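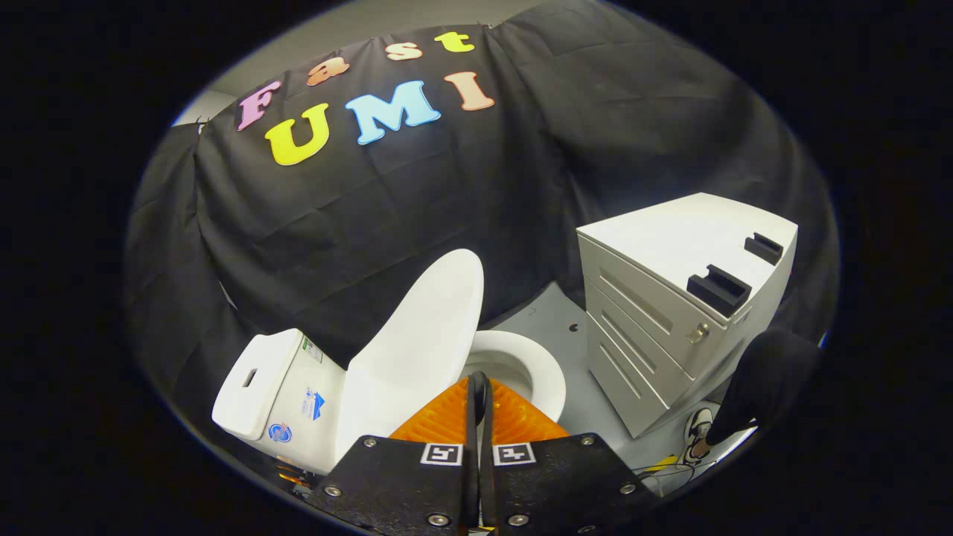
To: Farness Pet Sitters list
Date: 12/18/23
Subject: Re: Cat who hides the whole visit

Hi everyone,

I read this over my first cup of coffee and had to answer before I even fed my own crew, who are letting me know what they think of that. First, the earlier message so it's all in one place:

> Hello all, I'm newer here and mostly do drop-ins on the Sternbridge side of town.
> I have a holiday booking coming up for a cat I've only met once, and at the
> meet-and-greet she shot under the guest bed and stayed there. The family will be
> gone nine days. They want a photo every visit and they want her "cuddled." I don't
> want to drag her out, but I also don't want them to think I'm not doing my job.
> How do you handle the shy ones? And do I need to see her every single time?

Oh, I've had so many of these, and please don't feel you did anything wrong at the meet-and-greet. Strange shoes in the hallway, suitcases coming out of the closet, everyone talking over her head (I'd have gone under the bed too!). Nine days is a nice long stretch, and quite a few shy cats come around somewhere in the middle of it.

To your last question first: yes, I lay eyes on the cat every visit, even if all I get is two eyes and a bit of tail under a dust ruffle. I bring a small flashlight and point it at the floor so it isn't shining in her face. Ask the family now for a list of her hiding places, and ask which closets and rooms should stay shut. I once spent most of a visit looking for a gray cat who was inside a box spring the whole time, and I have asked about box springs ever since.

For the actual visit, I do chores first and don't look for her at all, once I've had that quick peek. Food, water, litter, mail, plants. Then I sit on the floor in the room she likes, sideways to her, and read aloud. Anything will do. I've read seed catalogs and the back of the cereal box. Do it in the same order every day if you can. My shyest client, up on Thakur Lane, took 2 full bookings before she'd come out, and then one evening she walked across my legs as though we'd been friends for years. I just about cried.

Treats help too. Leave one on your way out, a little closer to where you've been sitting each day. Check with the family on what she's allowed, and stay away from anything new, as a nervous cat with an upset stomach is no fun for either of you.

Now, the thing to really watch is the bowl and the box. I write down what went in and what was left, and what I scooped. If she isn't eating, or you're finding nothing in the litter, call the family and the vet that same day and don't wait to see how tomorrow goes. Get the vet's number and a signed permission note before they leave. Mine says the client okays up to $200 without a phone call, and I've only had to use it once, for a cat back in August.

As for the cuddling, I'd write to them ahead of time, very kindly. Something like "I'll let her set the pace, and I'll send you a picture of whatever she's willing to show me." Most people are relieved, to be truthful with you. They know their cat. If you get one blurry whisker and a clean plate, send both, and tell them she finished her supper.

I keep all of this in the Mulico app, which has a notes page for each pet, but a spiral notebook on the kitchen counter works just as well and some clients like finding it when they get home. If you'd like my visit sheet, write to me off list and I'll send it along. It's one page, front and back, with too many little boxes.

Do let us know how she does! And if anyone is free to cover a couple of morning drop-ins near the Farness library that week, I'm stretched a bit thin and would be so grateful.

Warmly,
Your list mom (and three impatient cats)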